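Re: [floor-talk] Packing line trial, what we know so far 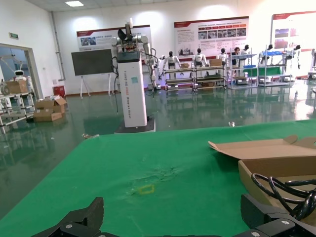

Category: Automation and rosters

Consuelo, thanks for writing up the Zarico visit. I've read it three times and I still have the same problem with it I had on Saturday, so I'm putting it to the whole list and not just to you.

On Saturday, Consuelo Maldonado wrote:
> Went through the Zarico demo room with the Drinard people.
> They were friendly and let us ask whatever we liked. The plan
> is to start with carton packing on the day shift, one bench,
> and see how it goes. Their rep said the arms can do 600
> cartons a shift once they're trained on our sizes. No job
> losses, he said that twice. People now on packing would
> "move up" to looking after the cells. I came away thinking
> it could be good for those of us with bad shoulders. Keen to
> hear what others reckon.

I've got a bad shoulder too, so I'm not arguing for the joy of taping boxes. But look at what we've been shown. A green table with a bit of yellow tape marked out on it, an open carton at one side, and a roomful of white robots behind. Someone has decided the carton goes there and the item goes in the tape. Who decides that at our place at six in the morning when Wyss has sent the wrong inserts and the cartons are damp? At the moment it's whoever is on the bench, and they sort it out in a minute or two without filling in a form.

600 a shift sounds fine until you ask which cartons. Our last good week on bench two was 3,100 over five day shifts, mixed sizes, with the returns done in between. That's already better than the rep's number and it includes the ugly ones. If his 600 is all one size with the flaps already folded open, we need to be told, and we need it in writing. Consuelo, did you see who folds the flaps? I couldn't find it anywhere in the handout.

Then there's "move up". I'd like the classification before I get excited. When the Omano wrapper went in, we were told the same thing, and what moving up meant was that two people stood beside it clearing jams on the same rate. The work was easier on the back and harder on the head, and the breaks got shorter because it couldn't be left. I don't blame the wrapper for that. I blame the roster that was written before anybody had used it.

"No job losses" also needs a date on it. There are over 50 casuals on the March roster and not one of them is covered by that promise as far as I can read it. You don't have to sack a casual. You just stop ringing.

Some questions I'd like us to agree on before the next meeting with Drinard:

Who trains the thing? If it's our packers steering the arms for hours so it learns our sizes, that's skilled work and it should be paid as skilled work. It should also be on the clock and not "have a go at lunch".

Do the wrist cameras record, who keeps the footage, and can a supervisor use it to pull someone up? A lens pointed at a bench picks up plenty besides the bench.

When it stops, does the target stop as well?

Can a person on the bench refuse to work next to it until the guarding has been checked by our own safety rep?

How long is the trial? The first email said 8 weeks and the handout says "ongoing", and an ongoing trial is just a machine.

I'm willing to be talked around. If they bring one in, run it on our worst cartons in front of the people who pack them now, and put the pay rate on paper first, I'll stand there and watch it with an open mind. What I won't do is sign off on a rep's number from a showroom with a floor that shiny. Ours hasn't looked like that since before I started.

Consuelo, could you send round the handout as a scan? Night shift haven't seen it. And if anyone has the old Omano agreement, the one with the handwritten bit about breaks, I'd like a copy. Mine went missing when they moved the lockers.

Stavros Nedeljković
Packing, bench two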